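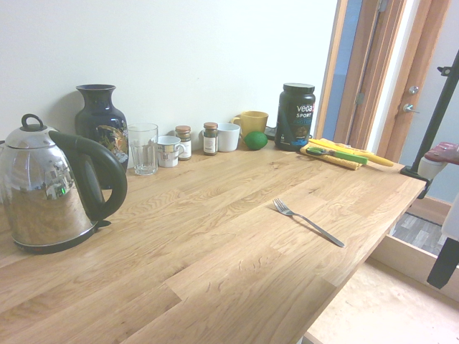
How firmly does the mast have to be fixed before the arm is switched on?

Firmly enough that you can lean on the top of it with one hand and see no movement at the clamp.

Chapter 4
Mounting and First Moves

In Chapter 3 you wired the Fornix controller and tested each joint on the floor. This chapter moves the arm up to working height. The build follows the one Kjell Strand made in his kitchen at Daltivstead, using a single mast and a bench clamp in place of a bolted base.

You will need the Solheim bracket, a 5 mm hex key and a rubber pad to protect the bench finish. Mark the mast 495 mm from its foot. The shoulder joint is centred on that line.

Keep the speed limit at its lowest setting until Section 4.3. Readers using the older Fusov gripper should turn to Section 4.2 first, as its cable leaves from the opposite side.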